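About Zeltness

Home | What we make | About us | Contact

Zeltness writes the software that sits between a robot arm and the person who would like it to do something. We do planning and control, plus the tooling around both. We don't build arms, and after one attempt at a bracket in our first year we were asked, kindly, to stop trying.

The company was started by Margaux and Romain Besnard, who are brother and sister and had sworn as teenagers never to share a room again. They now share one with the rest of us. Margaux had spent years writing motion planners and Romain had spent the same years complaining about other people's. Both habits have carried over into the business.

Our main product is called Medonia. It takes a goal ("lever up, gently") and a model of an object, and works out a path for the arm and how hard to push along the way. Under it sits Bidance, our simulator, where all of that gets tried before any real hardware is allowed to be disappointed.

Bidance, arm and faucet model
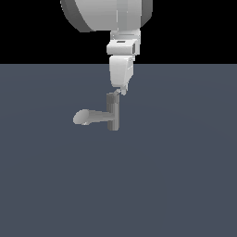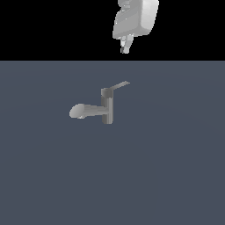

Medonia's planner treats anything with a joint in it as a small argument between the arm and the object. A door wants to swing one way, a drawer wants to slide, and the planner has to find a motion both parties can live with. Faucets are a favorite of ours. The single-lever kind, with its thin handle angled up over the body and the spout pointing off the other way, gives a gripper very little to work with, and a planner that is off by a small amount finds out quickly. Each nightly run of Bidance goes through 600 starting poses. Failures are sorted by cause and waiting by morning, and Timothée Tanguy reads them with his coffee, which has done nothing for his view of mornings.

People sometimes ask why our simulated world is so plain. Leena Keskinen, who wrote most of the renderer, has a long answer about frame rates and a short one, which is that the planner has never once asked for curtains. When a customer needs a kitchen, we load a kitchen. The rest of the time we would like the computer to spend its effort on contact and friction.

There are 11 of us, in 2 rooms above a print shop. Solange Coste looks after customers and is the only person here who can explain a joint limit without drawing on something. If you write to us, she is the one who will answer, and she will probably ask for your log files before she asks how you are. Please don't take it personally - she does the same to us.

Our longest-standing customer is Lebrun, who fit out test benches for plumbing hardware and who once sent us 100 bug reports in a single email. We fixed most of them. The others we still discuss at lunch.

We are not hiring at the moment, though we do read what people send.

Page last updated September 24, 2025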